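**Brimelitz to Open Home Linen and Clothing Care Center in Verbridge**

VERBRIDGE, 20 April 2018 – Brimelitz, a maker of bedding and clothes storage, will open a home laundry and folding center on Daly Street in Verbridge this October. The center will offer classes in washing, folding and storing everyday clothes and bed linen. It will also house a small shop and a repair counter.

The building is a former shoe warehouse that has been vacant since the previous tenant moved to the north side of town. Brimelitz signed the lease in the winter, and work on the floors and plumbing is under way. When it is finished, the center will have 8 class stations. Each has a full-size bed, a waist-high folding table and a set of open shelves.

"Most people fold on the bed," said Wanda Mahmoud, director of the new center. "They bring the basket in, dump it out and work standing up, bent over. So we teach on beds. We have a table at every station too, but if you don't own one at home, a class that only uses a table doesn't help you much."

**What the classes cover**

The basic class runs 2 hours and is meant for adults and older teenagers. The first half deals with sorting and drying. The second half is all folding: T-shirts, pants, long-sleeved tops, towels, and flat and fitted sheets. Class size is limited to two people per station.

A second class, called Small Closets, is for people in apartments and shared houses. It covers how to fold to the width of a shelf, how to store winter bedding in summer, and how to pack a dresser drawer so that the clothes at the back can be seen. Students are asked to measure one shelf or drawer at home before they come and to write the numbers down.

A shorter session for children will be held on weekend mornings. Parents stay in the room and fold alongside them.

Brimelitz tried out the lessons over the winter in a rented house in Pirnine, where the company has its main warehouse. The trial classes were open to residents at no charge. Several things changed as a result. The fitted sheet lesson was moved to the end of the class after people in the early sessions got stuck on it and missed the rest. The lesson on long sleeves was made longer.

"We thought sweatshirts would take five minutes," Mahmoud said. "They took twenty. A heavy sleeve won't stay where you put it, and if you fold the body first you end up with an arm hanging out of the side. Now we start with the sleeves every time."

The method taught at the center is as follows:

1. Lay the top face down on the bed and smooth it from the collar to the hem.
2. Fold one side in toward the middle, then bring the sleeve straight down along the fold.
3. Repeat with the other side. The sleeves should lie flat and not cross the hem.
4. Fold the hem up to the middle, then fold again to meet the collar.
5. Turn it over and press it flat with both hands. 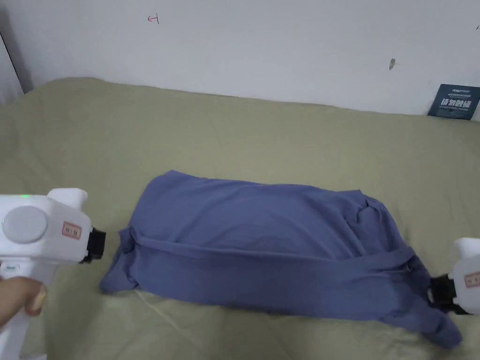

Thicker tops get one fold fewer and go at the bottom of the pile. Hooded sweatshirts are folded the same way, with the hood laid flat against the back before the last fold. Knit sweaters are covered on a separate handout – they should be stored flat and never hung.

**Shop and repair counter**

The front room of the center will carry the company's full line of cotton sheets, blankets, shelf dividers and under-bed boxes. The total floor area open to the public is 900 square feet, including the repair counter. Staff at the counter will replace buttons, mend split seams and sew new elastic into fitted sheets. Prices will be posted at the counter, and most jobs will be ready within the week. Work on leather, down and wedding clothes will not be accepted.

Customers may also drop off clean, usable sheets and towels of any brand. These will be sorted on site and passed on to shelters in the Verbridge area. Pillows and mattress pads cannot be taken.

**Registration**

The center has places for 700 students in its first season. Registration for the basic class and Small Closets will open at the end of the summer, in person at the Pirnine warehouse shop and by mail. Verbridge residents may sign up one week ahead of the general opening. People who took part in the trial classes do not need to repeat the basic class in order to join Small Closets.

All sheets, towels and practice clothes are supplied. Students may bring up to three items of their own that give them trouble, and instructors will set aside time at the end of each class to go through them. Items should be washed and fully dry.

The entrance on Daly Street has no steps. Two of the stations will have lower tables for people who prefer to fold sitting down, and these can be requested on the registration form.

**About Brimelitz**

Brimelitz makes bed linen, blankets and storage goods for the home. The company is based in Pirnine and sells through its own shops and by mail order.

**Press contact**

Wanda Mahmoud, Director, Verbridge Center
Brimelitz, Pirnine
Interviews and visits to the building can be arranged on weekdays.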